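About Wolbridge Home Storage

Wolbridge sells storage for small homes. We started in Clukville with one rented shop and a plain idea: most people who live in a small apartment own a reasonable amount of stuff and have nowhere to put it. Our first customers were neighbors who wanted a shelf cut to fit an awkward wall. We still cut shelves to fit awkward walls.

The company was founded by Vija Koppel and Margus Hunt. Vija had managed a furniture warehouse and Margus had been fitting closets for other firms. They ran the shop together for 3 years before hiring anyone else. Rimantas Petrauskas joined as our first full-time fitter and now runs the workshop, which is in the old Kütt building behind the train station. The showroom is at the front, on the street side. Parking is in the yard and the entrance is narrow, so please drive in slowly.

What we do

Our work falls into two parts. The first is made-to-measure: closets, hallway units, under-stair drawers and kitchen shelving. One of our fitters visits your home, takes the measurements and talks through what you need to store. You get a written price before any work is agreed. The visit costs nothing if you live within 20 miles of the showroom. Farther out we charge a travel fee, and we take it off the bill if you go ahead.

The second part is the shop itself, where we sell boxes, hooks, rails, bins and baskets. Some of this we make. Most of it we buy from small suppliers, and we have dealt with several of them since the first year. Our own shelving line is called Molard. It comes in 2 depths, and every part can be ordered separately, including the brackets and screws. If you bought Molard shelves from us years ago and need one more, bring in the old bracket and we will match it.

How we choose what to sell

Liis Ots does the buying. She takes samples home and uses them before she places an order – a few things have been turned down because the lid was annoying. We look for items that can be wiped or washed, that stand up by themselves when empty, and that still look all right out in the open. Many of our customers have no closet to hide things in.
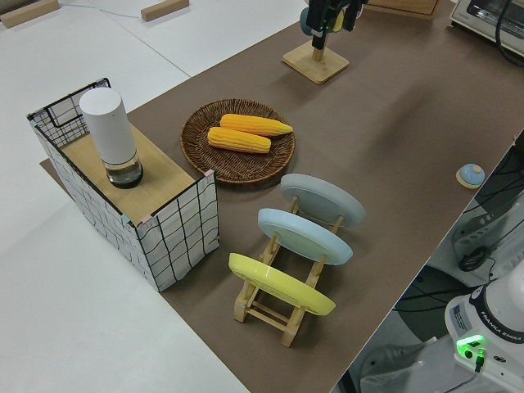 Open baskets are what we are asked about most, especially by people moving into a first apartment. They work well for towels, chargers, mail and toys, and they are easy to move from room to room. A flat board laid across the top gives you a place to set something down, as with the black and white grid-pattern basket and its light wooden board. Round woven trays are good for keys and loose change by the door. Bring your shelf measurements when you come in – it saves a second trip.

Visiting and contact

The showroom opens at 10 a.m. and closes at 6 p.m. We close for two weeks in December. For home visits, ask for Ivars Pētersons, who keeps the fitting schedule. Returns are accepted for 40 days with a receipt, except on pieces cut to size.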